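Why Are Some Straws Wrapped?

Go to a juice bar or a snack counter and you may find a big cup of drinking straws. Some of them are bare. Others come in a thin paper wrapper that you tear off before you drink.

The wrapper has one job. It keeps the straw clean until you use it. A straw goes into your mouth, so it should not pick up dust or germs from the counter, or from the fingers of everyone who reached in before you.

How does the paper get on?

A machine does it. Two long strips of paper come off big rolls, and the straws drop between them one at a time. The machine presses the strips together around each straw and cuts them apart. The finished straws are counted and put into bags or boxes. A small bag might hold 200.

Why not just leave them in the bag?

A bag is good for moving straws and storing them. It is not so good for serving. It flops over, and people have to dig around inside. Most places move their straws into something stiff with tall sides.

Luana Aguiar runs a small café called Trernance. She fills her straw holders on Sunday, before the doors open at nine. First she washes her hands. Then she cuts the bag across the top, takes out a bunch at a time and taps the ends on the table so they line up.

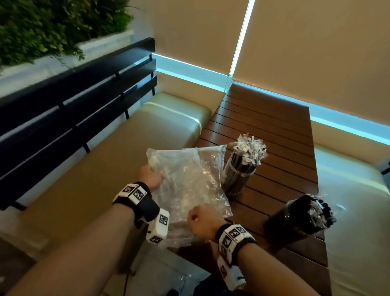 Clear containers are handy for this job. You can tell how many straws are left without picking anything up. Tall ones can tip over, though. A container is steadier when it stands flat and away from the edge of the table.

What happens to the plastic bag?

Thin, stretchy plastic often can't go in the recycling bin at home, but some stores have a special box for it. Ask a grown-up what the rules are where you live. The paper wrappers are small and light, so they blow away easily. Put yours in the trash as soon as you take it off.

Try this: keep a tally of the straws your family uses in May. Could you have skipped any of them?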